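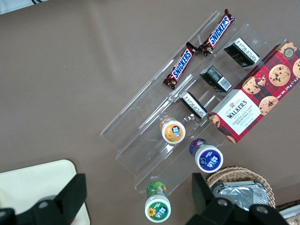
The candy end of the counter, from the wrist.

Last updated: March

I got the Mapplebeck job because I was the only one at Drendley who liked the sound of it. Two arms, one tabletop, a pretend corner shop on top. Everybody else wanted the palletizers. I wanted the shop!

My bench notes called the cell Tendden, after the street it was going to, and by my first evening alone with it I had stopped writing "the cell" at all. Tendden had a sulk in its right arm. Ask it for the shortbread and it went to the shortbread, lovely, smooth as you like. Ask it for the little round container with the purple lid and it closed its fingers 5 millimeters short and carried a pinch of air over to the tray, with great care, and set the air down.

I loved that. I know I was supposed to be annoyed, but I had never seen a machine be so polite about nothing.

So I started where Skollik's old manual says to start, with the fingers. Off with the mounting screws, wipe the faces, look for a burr. I found a crumb of dried glue behind one pad and thought, there you are, you little devil. Put it all back, torqued it, ran the pick. Five millimeters short. The manual runs to 329 pages and I had got to page 12.

By ten at night I was jogging the arm over the acrylic stand by hand, one tap of the pendant at a time, watching the wrist view on the monitor. It's a wonderful way to see a shop. From up there a candy bar is a long brown road and the lid of a jar is the size of a dinner plate. I would nudge, stop, write down the number, nudge again. I taught the purple lid from four different angles and every one of them came out wrong by the same amount, and that was when I sat up straight, because a fault that is wrong by the same amount every time is practically waving at you.
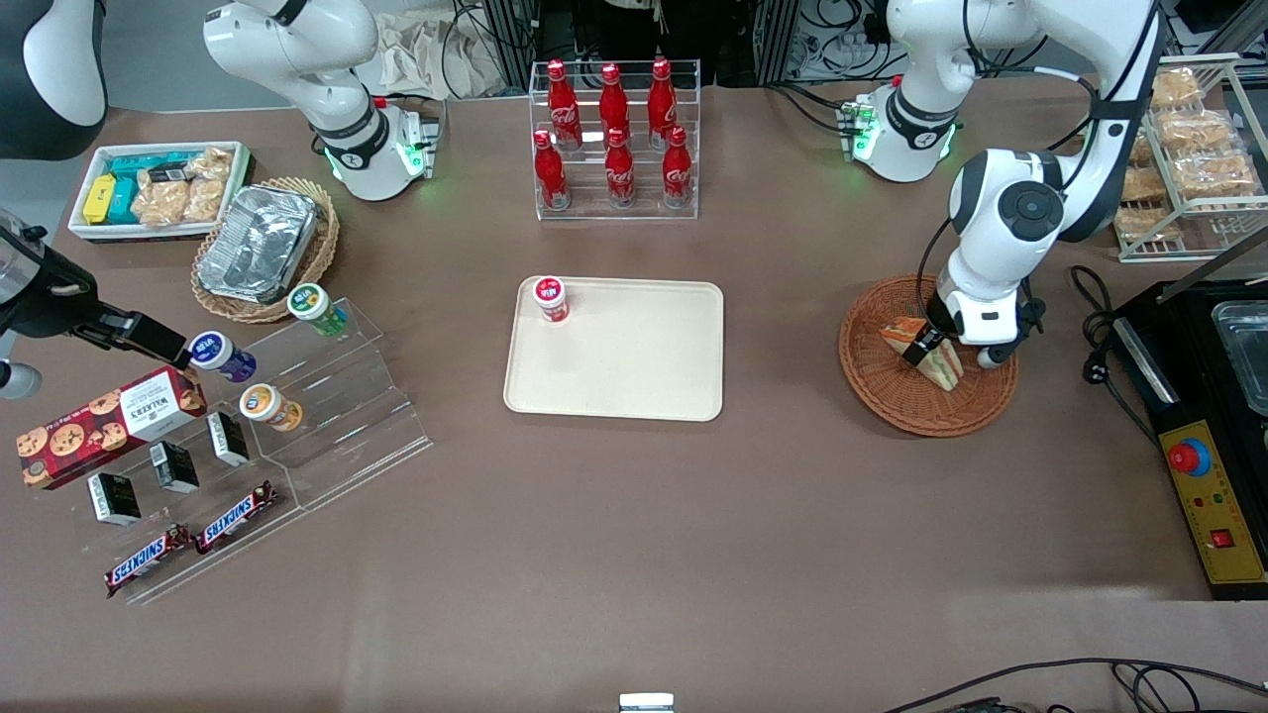
The left arm had never given me any bother. It would lift a sandwich as if it had been raised in a deli. So I ran both arms to the same spot in the middle of the table, one after the other, and wrote the positions in two columns. The left column was perfect. The right column was off, always toward the back, and it got a hair worse the farther out I sent it.

It was in the base, then, or in what the arm believed about its base. I got down on the floor with a flashlight in my teeth and found the parameter sheet taped under the table, in somebody's beautiful square handwriting. Offset, right: 1724. I crawled out and looked at the controller. It said 1729.

One digit! I laughed so hard I had to put the flashlight down.

I typed it in, saved it twice, homed both arms and went through the recovery checks properly, e-stop and all, though my hands were itching. Then I asked for the purple lid. The wrist came around over the stand, dipped, and paused the way it always did. The fingers closed, and I heard the small plastic click of them closing on something.

It was past midnight. I asked for the orange one next, and then for the green, and then I pulled up a stool and ordered the whole shop.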